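Tempo de leitura: 7 minutos

Duas garras para o mesmo cesto

No laboratório da Flisen, uma plataforma móvel de dois braços passou a primavera a retirar roupa de um cesto. A escolha da ferramenta de preensão revelou-se mais difícil do que o programa de trabalhos previa.

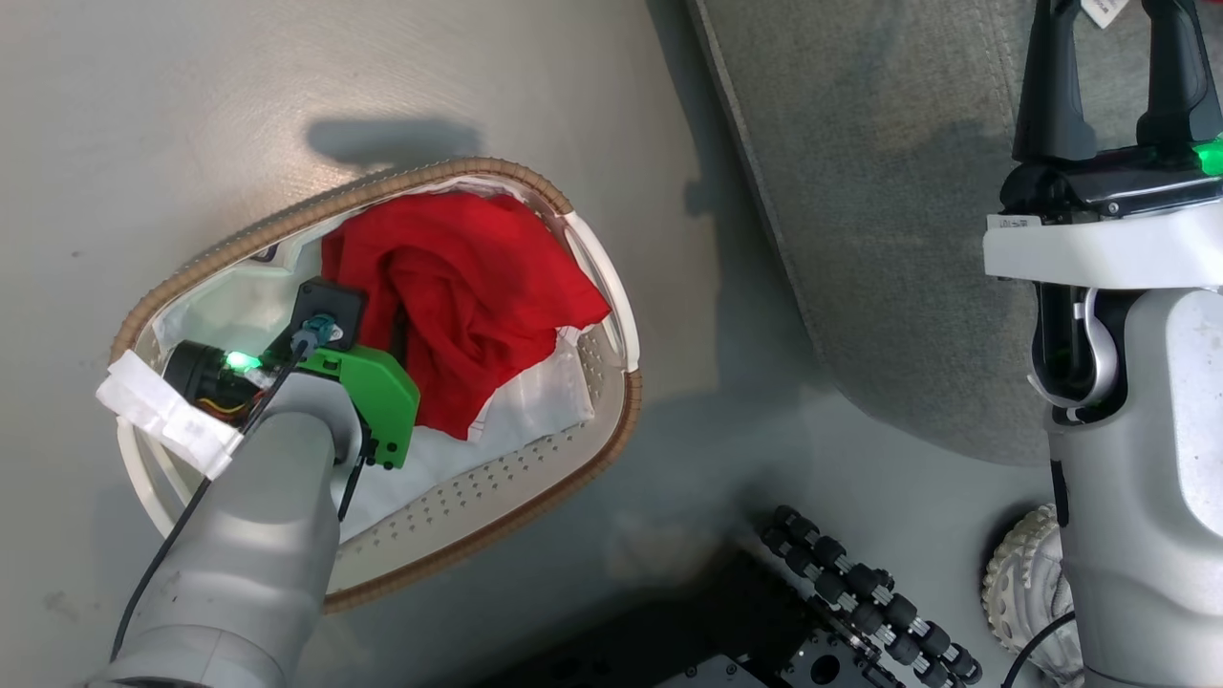

Um problema de tecido

A manipulação de têxteis ocupa, há anos, um lugar incómodo na robótica de serviço. Um objeto rígido conserva a sua geometria enquanto é agarrado; uma peça de roupa altera-a ao primeiro contacto. A ferramenta que segura uma caneca com segurança pode fechar-se sobre um pano e trazer apenas ar, ou trazer consigo o forro do cesto, as peças vizinhas e, em casos menos felizes, o próprio cesto.

Foi a partir desta dificuldade que a Flisen, entidade dedicada ao ensaio independente de componentes para robôs de assistência doméstica, definiu o seu programa comparativo de preensão. O programa arrancou em setembro, com a seleção dos equipamentos, e entrou na fase de ensaios físicos no início deste ano. A coordenação cabe a Ah-rin Hwang, engenheira mecânica; a instrumentação e o tratamento de dados estão a cargo de Seo-ah Wi.

«O nosso mandato não consiste em declarar um vencedor», afirma Ah-rin Hwang. «Consiste em dizer a quem projeta um sistema o que pode esperar de cada ferramenta, em que condições e com que custo de integração.»

A plataforma

Os ensaios decorrem sobre uma base com rodas e rolos, equipada com dois braços. Essa configuração permitiu instalar duas ferramentas distintas em simultâneo e alternar entre elas sem desmontagem. O braço esquerdo recebeu a garra Ollis, de corpo verde-vivo, com um módulo sensor preto montado no punho. O braço direito manteve a garra Cullinum, de dois dedos pretos e compridos, que serve de referência em todos os programas da casa.

A opção por uma montagem assimétrica foi discutida internamente durante várias semanas. Contra ela pesava o risco de confundir as diferenças entre as ferramentas com as diferenças entre os braços, cujas calibrações nunca são idênticas. A favor pesava a economia de tempo. A equipa adotou uma solução intermédia: a meio de cada série, as garras trocam de lado e o conjunto de ensaios é repetido por inteiro. A troca obriga a nova calibração do punho e a nova verificação do encaminhamento dos cabos, operação que o protocolo reserva a duas pessoas.

O cesto foi objeto de atenção semelhante. Optou-se por um modelo oval de plástico branco, com paredes perfuradas, rebordo entrançado em tom castanho-claro e forro de tecido branco. O forro constitui uma dificuldade deliberada. Sendo solto, acompanha facilmente uma peça mal agarrada, e a sua cor obriga o sistema de visão a distinguir branco de branco sempre que a carga inclui roupa clara. As peças de cor intensa, como o pano vermelho utilizado nas séries iniciais, oferecem o caso mais favorável e servem para isolar o comportamento mecânico da ferramenta do desempenho da perceção.

O protocolo

Cada série compreende 20 tentativas por garra, distribuídas por cinco tipos de peça. Antes de cada tentativa, a carga é retirada, sacudida e deixada cair da mesma altura, para que a disposição inicial varie sem deixar de ser comparável. Considera-se bem-sucedida a tentativa em que uma única peça é elevada acima do rebordo, mantida durante seis segundos e depositada na zona de destino.

Três ocorrências são registadas à parte: o arrastamento do forro, a captura de mais de uma peça e o contacto com a parede do cesto acima do limiar de força definido. Nenhuma delas anula por si só a tentativa, mas todas figuram no relatório. Segundo Seo-ah Wi, a distinção é essencial para quem lê os resultados. «Uma taxa de sucesso isolada oculta o modo como o sucesso foi obtido. Há garras que cumprem a tarefa empurrando o cesto pelo chão, e um integrador precisa de o saber.»

O cesto não é fixado ao pavimento. A equipa considerou a hipótese de o imobilizar, prática corrente em ensaios deste género, e rejeitou-a por se afastar das condições de uma habitação.

O que distingue as duas ferramentas

As primeiras séries completas mostram perfis bastante diferentes. A Cullinum, com os seus dedos longos, alcança o fundo do cesto sem que o corpo da garra toque no rebordo. Essa vantagem torna-se decisiva quando resta uma só peça. Em contrapartida, a área de contacto é reduzida e os tecidos finos e lisos escapam com frequência durante a elevação. Numa das séries com peças leves, a equipa contabilizou 16 elevações válidas em 20 tentativas, e as quatro falhas deram-se todas por escorregamento.

A Ollis apresenta o comportamento inverso. O corpo volumoso comprime a pilha antes do fecho, o que estabiliza o tecido e favorece a formação de uma prega que a garra consegue prender. Com o cesto cheio, os resultados são consistentes e a captura simultânea de duas peças é menos frequente do que a equipa antecipava. Com o cesto quase vazio, o mesmo volume passa a ser um obstáculo: o ângulo de aproximação fica limitado pelas paredes e o forro é arrastado com maior regularidade.

Ah-rin Hwang considera que a leitura destes dados deve atender ao contexto de utilização. Num serviço de lavandaria, onde os recipientes chegam cheios e a última peça pode ser recolhida por outro meio, a Ollis afigura-se adequada. Numa habitação, onde se espera que o robô esvazie o cesto até ao fim, a Cullinum parte em vantagem, desde que o revestimento dos dedos seja revisto.

A questão do sensor

O módulo de punho suscitou um debate próprio. A sua posição, ao lado do corpo da garra, aproxima-o do ponto de contacto e reduz as zonas ocultas na fase final da aproximação. Aumenta, porém, a largura total do conjunto, precisamente onde o espaço é mais escasso. Em recipientes de boca estreita, o módulo pode alcançar o rebordo antes de a garra alcançar a peça.

A cablagem agrava a dificuldade. O cabo que desce ao longo do antebraço acompanha os movimentos do punho e tem de conservar folga suficiente para as rotações extremas; essa folga, por sua vez, pode prender-se numa dobra de tecido. O protocolo prevê uma inspeção do cabo e do conector a cada 12 tentativas, intervalo fixado após os ensaios preliminares.

O indicador luminoso verde do módulo mereceu uma nota técnica autónoma. Sobre tecido branco, a luz projeta uma ligeira tonalidade esverdeada, que o algoritmo de segmentação tem de tolerar. Seo-ah Wi propôs duas respostas, ambas em avaliação: corrigir a cor por software, com base numa imagem de referência do forro, ou cobrir o indicador com um difusor opaco durante os ensaios. A segunda é mais simples, mas priva o operador de um sinal de estado que as normas internas da Flisen recomendam manter visível.

Controladores e tempos

A comparação estende-se ao controlador. As duas garras foram operadas através da unidade Nseir, que aceita os protocolos de comunicação de ambas e regista a corrente do motor, a posição dos dedos e os eventos de contacto numa base temporal comum. O recurso a um único controlador eliminou uma fonte de variação, embora tenha impedido a exploração de algumas funções próprias de cada fabricante, entre as quais o fecho adaptativo da Ollis.

Esta limitação será tratada numa extensão do programa, com duração prevista de 6 semanas, durante a qual cada garra funcionará com o respetivo controlador nativo. A equipa espera diferenças sobretudo no tempo de ciclo. Nas condições atuais, a fase mais demorada não é o fecho nem a elevação, mas a decisão sobre o ponto de preensão, que depende da perceção e é comum às duas ferramentas.

Calendário e acesso aos dados

O relatório intercalar, com data de 25 de abril de 2026, reúne as séries realizadas com carga seca e uma descrição completa da montagem, incluindo os desenhos dos adaptadores de punho. As séries com têxteis húmidos, que exigem proteção adicional dos conectores, constarão de um segundo volume.

Os registos brutos serão facultados a instituições de investigação mediante pedido fundamentado. Os fabricantes receberam os resultados relativos aos seus próprios equipamentos e dispõem de um período para apresentar observações, que a Flisen publicará em anexo, sem alterações.

Entretanto, a equipa prepara a substituição do cesto por um segundo modelo, mais fundo e sem forro. Ah-rin Hwang pretende repetir com ele as séries já concluídas antes de alargar o estudo a uma terceira garra, cuja seleção está ainda em curso.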